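Flellivano Bottle Handling, data card

Version 3, 2020-03-10

What this is

Flellivano is a set of 300 demonstrations of a two-armed robot moving orange plastic bottles around a table, which is a job most toddlers would refuse as beneath them. Every demonstration was driven by remote control by a human operator. The robot contributed its arms and no opinions.

The set was collected in the Kozan room. Version 2 is still on the server for anyone who enjoys mismatched timestamps. Please don't train on it.

The task

Bottles start on their sides on the green mat. The operator has the left hand close on a bottle, lift it and carry it to the yellow sheet at the left side of the table. The right hand is supposed to help. In practice it spends a good deal of every episode hovering, fingers open, like a guest who has offered to do the dishes and is waiting to be told no.

We left the hovering in. Early on we trimmed idle stretches of the right arm, and the policy trained on that data became convinced that both arms must be busy at all times. It was an exciting afternoon for the bottles.
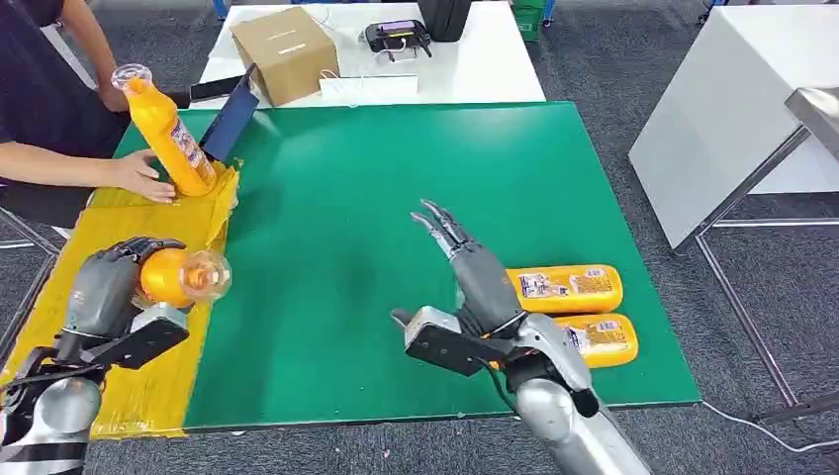

Resets are done by hand, and people do reach into the workspace. An episode with an arm or a sleeve in view is a normal episode. Episodes where a person and the robot had hold of the same bottle are marked "shared" in the notes column. They make a poor lesson in grasping and a decent one in manners, so filter them as you see fit.

What's in each episode

Head camera video, joint positions for both arms and both hands, the operator's commands, and a notes column. The notes are free text. Some are useful ("slipped at lift, regrasped"). Some say "ok". One says "hmm" and we have never gotten to the bottom of it.

Commands and joint positions are stored separately and will disagree. The commands are what the operator wanted. The joint positions are what the operator got.

Loading

Unpack the archive and point the Eltar loader at the top folder. Each episode is its own folder. The loader skips any folder without a notes file and does so silently, so if your episode count looks low, check there before writing to us.

Splits

We hold out 10 episodes for testing. They were picked before anyone had watched them, and we'd like it to stay that way. If you need a validation set, cut it from the training episodes.

Known problems

The curled left hand covers much of the bottle it is holding. Anything that depends on reading a label during a grasp is going to have a bad time.

Table clutter was not controlled. Boxes, cables and a controller wander in and out at the back of the table between sessions. We call this visual diversity in the paper and a mess everywhere else.

All operators were right-handed, and the left arm does most of the work. Draw your own conclusions. We drew ours in June and then kept going.

Not for

Anything with real medicine, real patients or glass.

Related

Kustutberg uses the same arms on folded towels. The file layout is the same, apart from the notes column, which they renamed "remarks" for reasons of their own. The Eltar loader accepts either name.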